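Do textured bags really keep longer?

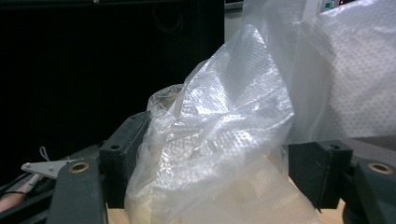
Dotted film, bunched at the top, with pale contents showing through.

The Brallemcombe pantry group has switched to textured bags on the word of Seser, the supplier, which says the raised pattern keeps dry goods fresh longer. Maybe. We asked for figures in February and got a leaflet.

What we do know is the price: 22 cents a bag, up from 14 for the smooth kind. A twist at the neck closes either one – no better, as far as we can tell.

We'll keep 3 of each on the shelf until spring and open them side by side. Until then, please use up the old smooth bags first. There are 74 left in the hall cupboard.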